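Notebook, July, bench 2

Started 7:40 a.m. Second go at the battery question. Nobuhle Msimang wants an answer on whether the Clislow charging app does what Clislow says it does, and I have told her twice that I doubt we can give one with the gear we have. She wants one anyway.

The claim, copied from their sheet so I stop misremembering it: hold a phone at 80 percent overnight, finish the charge just before the alarm, and the battery "stays younger." No number attached to "younger." No test described. A small graph with no units on the vertical axis. I have seen better graphs on cereal.

What we have so far is 13 handsets, all secondhand, bought from Nisex in one lot. Nisex says they were graded. I asked graded how and got back a paragraph about customer satisfaction. Three of them reported more capacity than the maker's rated figure on first boot, so either those three are miracles or the gauge is guessing. I vote gauge. Resetting it means a full drain and full charge, and doing that repeatedly is the exact kind of wear we're supposed to be measuring. Not sure what to do about that. Leaving it for now.

Drain method: screen on, fixed brightness, looping video from local storage, radios off. Cheon wrote the logging script before they moved on to the thermostat job and it mostly works. It drops a row when the phone dims itself, and it dims itself when warm, so the missing rows are the ones I care about most. Patched it to write a blank line with a time stamp. Ugly but at least I can see the holes. 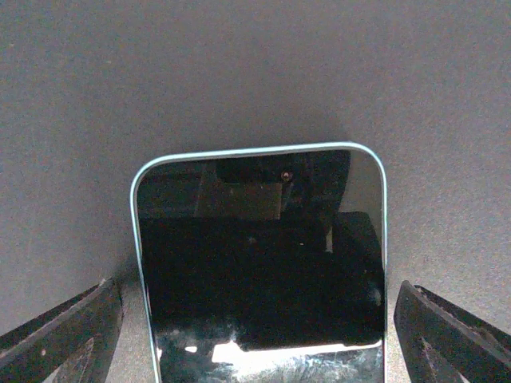
Second problem is room temperature. The thermometer by the door and the one on the shelf disagree by 3 degrees and have done so since I got here. Everybody picks the one they like. I've taped over the door one. If anyone needs it, peel the tape off and tell me, please don't just peel it off.

11:15. Nobuhle came by with the Ilard write-up, which is supposed to back up the Clislow claim. Read it over a sandwich. They cycled bare cells, not phones, at one temperature, and stopped at 169 cycles. The difference between the 80 percent group and the full group is real on their plot but they don't show spread, only the averages. How many cells per group? Doesn't say. I looked in the appendix and the appendix is a list of suppliers. She thinks I'm being unfair. Maybe. The general idea that sitting at full charge is hard on a cell is fine by me, I've no quarrel with it. My quarrel is with an app charging people a subscription for it when most phones already have a setting that does the same thing for free. Nowhere in the sheet do they compare against that setting.

So that's what I want to run. Three groups: the app, the built-in limit, and plain overnight charging. Same chargers all round, same shelf. Thirteen doesn't split evenly, so the leftover one sits switched off as a control for nothing in particular.

2:30 p.m. Two of the chargers read low on the inline meter. Swapped cables, same result. Swapped meters, now one reads fine. So it's one bad charger and one bad meter, or two bad meters. Put both meters in the red bin. Do not take meters out of the red bin.

Still to do:
Ask Nisex for the grading sheet again, in writing this time
Find out if the app still runs when the phone is in low power mode
Borrow the good thermometer from downstairs
Cheon: does the script read capacity from the gauge or work it out from current? I can't tell from the comments

My guess before any data, written down so I can't wriggle later: app and built-in limit come out the same, plain charging a little worse, and the gap smaller than the error on the gauge.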